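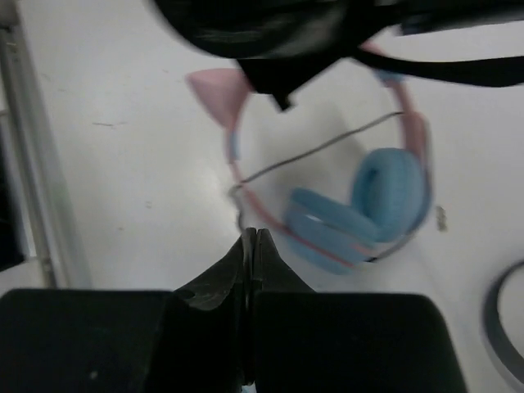 Petrică Dinu says he has never written a decent essay in a quiet room, and that anyone who tells him music is bad for his work has plainly never tried to get through a reading list on a wet evening without it.

Search this book Go

Chapter 3
Does music help you study?

We will come back to Petrică at the end of the chapter, and we won't be able to tell him he is wrong. We may be able to tell him that he hasn't shown he is right, and most of what follows is about the gap between those two things.

Few claims in everyday psychology are made with such confidence as the ones about music and work. Music helps you concentrate. Music with words ruins your concentration. Slow music is good for reading, fast music is good for sums, and some recordings are sold on the promise that they will put the brain into a state fit for learning. These claims can't all be true in the form in which they are usually made, and several of them are too vague to be true or false at all. What does "helps" mean? A student who sits at the desk for longer has been helped in one sense. If she remembers less of what she read there, she has been harmed in another, and she may well report the first and never notice the second.

Start with a fairly typical small study, carried out at Orley College. Ionuț Zamfir asked 30 students to read a passage on the history of canals and then answer questions on it. Some read in silence. The others chose something to listen to. Those with music scored a little lower, and the student paper ran the story under a headline about headphones and falling marks.

Before you accept or reject that result, look at how it was made. The students chose for themselves which group to join. It is quite possible that weaker readers prefer music, or that students who found canals dull reached for it sooner. The silent readers had the library in the morning and the listeners had a common room after lunch. And the questions came straight after the reading, so the test says nothing about what anyone would remember a week later, when an exam might ask for it.

None of this makes the finding false. It leaves us unable to say what caused it, and that is a common place to be left.
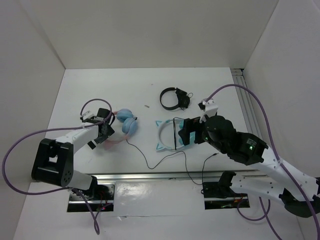 Paula Hodoroagă

3.1 Three questions to ask first

I have taught this topic for long enough to know that students want the answer on the first page. I don't have one that I would put my name to, so we shall begin with the questions.

First, compared with what? "Music" against "silence" sounds like a clean test, but hardly anyone studies in silence. The real choice is often between music and a flatmate's telephone call, or music and the road outside. A song that does worse than a silent laboratory may still do better than a shared kitchen.

Second, which task? Reading a hard page, copying out a list of dates and tidying a set of notes make different demands. There are decent grounds for thinking that words you hear can get in the way of words you are trying to read — the effect has been looked for many times and turns up fairly often — but it doesn't follow that the same song will spoil an hour of colouring in maps.

Third, who is doing the measuring? People are poor judges of their own attention. Feeling absorbed is pleasant, and we tend to take the pleasant feeling as proof that the work went well. Vasilică Moldovan kept a study diary for 17 days and gave himself a mark each evening for how much he had learned. His marks were higher on days with music. His scores on the weekly quiz did not follow the marks in either direction, and he was rather put out by this.

You should be suspicious of the diary too. One student and a few quizzes prove very little, and I include it here mainly to show how easily a person can be sure.

3.2 Claims with something to sell

The Cleren study recordings, used as a case in the exercises, carry the words "proven to sharpen focus". Write down what you would need to see before you believed them. Keep your list until section 3.5, then compare it with what the makers supplied.

3 comments | 17 shares

Contact | Copyright Hornus Educational | Back to top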